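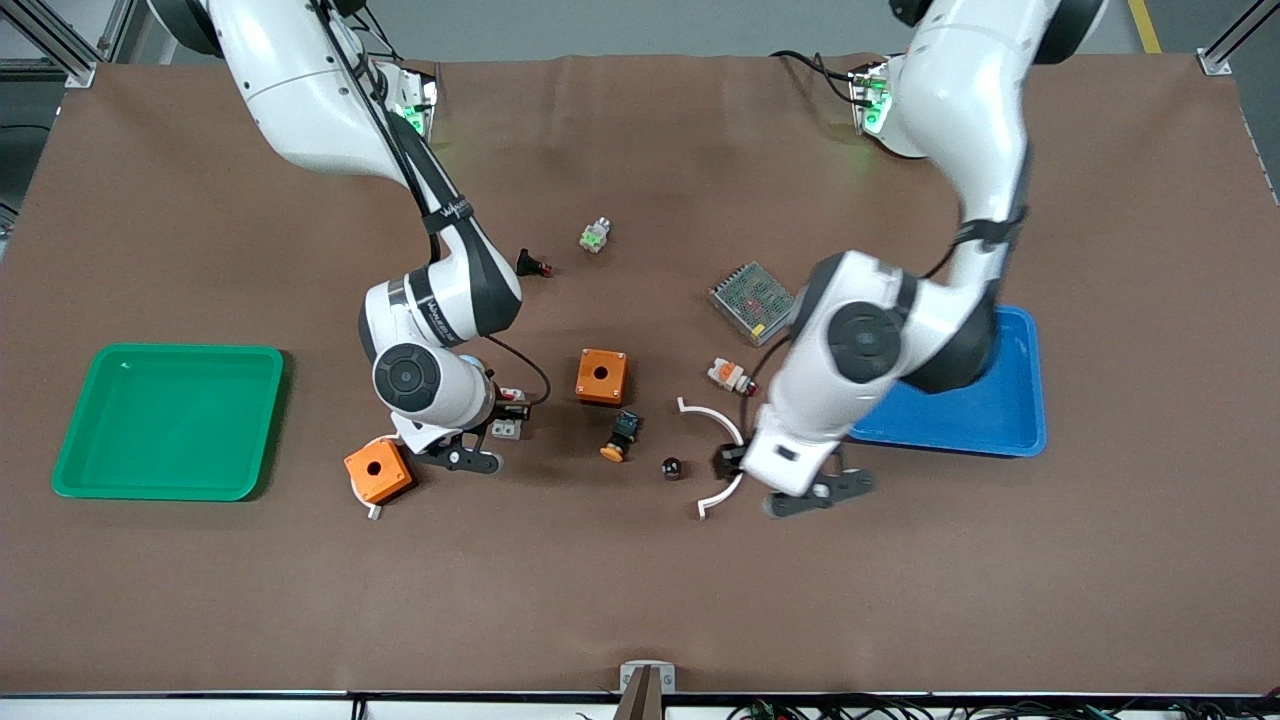

4.2 Comparing the two controllers on small electrical parts

Figure 4. The bench for the sorting trials, with both arms over the brown paper and a tray at each side.

We'd already tried the Vareo controller on big, friendly objects, and it did fine, so for this round I wanted something fiddlier. Electrical bits are great for that! The orange enclosures in Figure 4 are easy enough to grab (they're square and fairly chunky), but the push-button and the small dark cylinder are another matter, and the white arc gave me more grief than everything else put together. It lies flat, so the fingers have to come in very low, and Sodard, our other controller, likes to stop a touch early when it's near the table.

We ran 124 trials with each controller, using the same two-finger grippers throughout and shuffling the parts between trials. Vareo dropped a part in 6 of them and Sodard in 23, which is a bigger gap than I'd have guessed from watching. Most of Sodard's drops came during the lift, when the fingers had only caught an edge.

Speed went the other way. Sodard was quicker on nearly every reach, and with both arms working close together it waited less for the other one to get out of the way – Vareo is rather polite about that. I did try loosening its clearance setting, but the arms came closer than I was happy with, so I put it back and all the results in this section use the default.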